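Two-armed packing bench at our place – what changed for your crew?
Forum: Kitchen, Catering and Food Packing Work
Started by pepperpot_jo, 20 September 2019
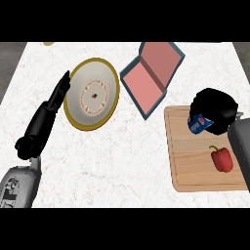
pepperpot_jo wrote:
We pack lunch hampers at the Ekpo kitchen in Fistham, 658 of them on a normal day, and from January the bosses want a two-armed bench on the plate and drink line. I've been on that line long enough to have favourite spots on the floor, so you can imagine I've got feelings about it! The supplier, Winix, has been sending the render around so we can talk over the layout before anything gets bolted down. What I keep coming back to is the reach. The left arm has its fingers right by the gold rim of the plate, the right one is holding a Pepsi can tipped on its side over the cutting board, and the open box is up the back between them. My first thought was that I'd never put the box there, I'd have it in close to my tummy, but then I haven't got arms coming in from either side. We're told no one loses hours and that 6 of us will move over to checking and special diets. I'd love to hear from anyone who has been through it, good or bad, and whether the job you ended up with was one you'd have picked.

grumblebum wrote:
Been through it, two years ago, at a bakery. The hours stayed the same, I'll give them that. What went was the talking. Six women around a table folding boxes have a chat all morning, and then one day you're at a screen by yourself with a buzzer, and the others are down the far end of the shed. Ask where your stools are going to be. I mean it, get them to draw the stools on the plan.

pepperpot_jo wrote:
Oh, that's a good one, and it hadn't crossed my mind. There are no stools on any plan I've seen. I'll bring it up.

slowcooker_di wrote:
I had nearly the opposite, so don't lose heart, Jo. My wrists were shot after years of lifting crockery in and out of cartons – I was wearing a brace to bed – and when the arms took over the plates I could finally pick up my grandson without thinking about it first. I do the labels and the allergy cards now, and I've learned more about what goes in the food than I ever did packing it. Some of the younger ones were bored silly in the new jobs, mind you, and a couple left.

tinlid wrote:
Can I be the dissenting voice on the layout? I set up benches for a living (not for your supplier) and I'd leave that box right where it is. You want both arms to get to it, and if you pull it toward the front they have to fold back on themselves. The can is what I'd be asking about. Lying over like that, it has to be turned upright or laid down somewhere on purpose, and a rushed turn is how you dent them.

grumblebum wrote:
With respect, tinlid, this is how it always goes. Someone asks about the people and by the fifth post we're on about cans.

tinlid wrote:
Fair cop. But dented cans end up being somebody's job, and it'll be Jo's crew pulling them out, so I don't think the two are as far apart as you're making out.

slowcooker_di wrote:
He's right about that, love. The first month we did nothing but fix up after the thing. We had 93 rejects in one shift, and the organisers had counted on none, so there was no one rostered to deal with them. It settled, but they were long days and we were all a bit short with each other. Ask for extra hands at the start and have it written down.

marmalade_kel wrote:
Lurker here, same boat as Jo but at Fovadside, where we've had ours since autumn. It does 200 boxes before morning tea and doesn't mind the cold room, which I certainly did. The checking job is fine. My only grumble is the training, because we got one afternoon and a folder, and the folder was written for engineers. Our supervisor ended up rewriting it with us in plain words, over a lot of cups of tea, and I reckon that did more for the mood than anything else. We also asked to name the arms and were told no.

pepperpot_jo wrote:
Thank you all, I've read the lot out to the girls at smoko. So far I've got stools on the plan, extra hands for the first month, plain instructions, and who deals with the dented cans. I still don't like the box up the back, tinlid, but I'll ask to see it both ways before I dig my heels in. Kel, would your supervisor mind sharing that rewritten folder? Happy to swap it for our special diets chart – it's colour coded and I'm very proud of it.

marmalade_kel wrote:
I'll ask her tomorrow. Check your messages.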